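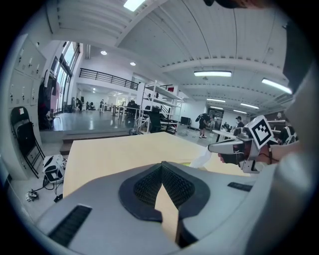 18/07/2021 - Wusturetti viola back on the bench, third time since spring, and I think I finally know where the buzz lives. Open C is clean, first-finger D is clean, and then the E flat on the C string sets off a dry little rattle like a fly in a paper bag. I'd been blaming the fine tuner. Took the tuner off completely, still there. So I moved over to a table with a pale plain top like the one in the photo, which is what I like under an instrument when I'm hunting for open seams (dark varnish edge against light wood, much easier on my eyes than the green felt!), and went around the lower bout knocking with a knuckle. There's a change in pitch just below the treble-side corner on the back. Not much of one, but I could find it again with my eyes shut.

Slipped the thinnest palette knife in and it went further than I'd like. So the seam is open for a stretch of 24 mm, and clean inside as far as I can tell, no dirt line, so it probably let go this year. Warm water first with the small brush, then thin hide glue, worked in with the knife, two spool clamps and a bit of cork. Leaving it alone until tomorrow no matter how much I want to string it up and have a go.

Weighed it while it was stripped, for the record: 624 grams with the chinrest on. Heavy! The chinrest is one of those big old center-mounted lumps and I'd love to see it gone, but the player likes it and it's her neck.

Poon violin. Ka-ming came by after lunch and played it for me, because I can't judge anything above third position with my own playing (well, I can judge it, it's always bad). He did slow scales first, quarter note at 60, whole bows, then the opening of the Bruch, then a lot of Bach that was mostly for his own enjoyment. His notes, as close as I could scribble them:

G string big but slow to start. He has to dig.
D is the best string on it. Leave the D alone.
A a bit nasal, better under pressure.
E whistles on the crossing from A, every time, open string only.

The E whistle I'd put down to the string, so we swapped in a Drekier wound E from the drawer and it went away. Ka-ming thought the sound was duller. I thought it was about time somebody took the edge off that violin. We agreed to differ and left the Drekier on, and the plain steel is in an envelope in the case if Poon wants it back.

The slow G is a post question I think. It was standing very close behind the bridge foot, and leaning a hair to the south when I looked through the endpin hole. Moved the top of it back and straightened it. Ka-ming played again and made the face he makes, the one with the eyebrows, so that's a yes. He did say the A had gone more nasal, though. Moved the post outward the tiniest nudge and we lost some of the G again. Moved it half of that back. I could have kept at this until supper. Stopped there, and I'd like everybody to keep their hands off it for a week so the top can settle. If you are reading this and holding the post setter, put it down.

Measured after the last move, inside edge to the f-hole, and wrote it on the card in pencil. Please keep using pencil on the cards, the ballpoint bled through on the last batch and I can't read the cello ones at all.

Bridge blanks: tried the Sirotik ones on the student violin. I was ready to dislike them and they cut beautifully, quite hard, nice flecks on the face, and the knife doesn't skid when you get into the heart. Feet took me ages, but that's me and not the wood, the top on that fiddle has a dip on the bass side you could keep soup in. Rang brighter than the old bridge when I dropped it on the bench. There are 14 left in the bag. I would buy more, but let's see first how one holds up over a heating season. If it's still standing straight in December I'm sold.

Varnish strips: the two with extra resin are still tacky in the window, the plain one is dry enough to take a thumb. Color on the plain one has gone more orange than it was in the jar and I quite like it, though over a yellow ground it may end up looking like marmalade. Next try is less of the red, same oil. Don't move the strips, I know they're in the way of the kettle.

Hide glue pot was run too hot again this morning. It smelled. I threw it out and made a fresh one, and there's a pencil line on the dial now, so please stop at the line.

For tomorrow: clamps off the viola, knock all the way round again, tuner back on, strings up, play that E flat. Then look at the nut on the Poon, the A slot is a touch low and might be part of the nasal thing. Ask Ka-ming if he can bring his own bow next time, he was using the shop one and it needs hair badly.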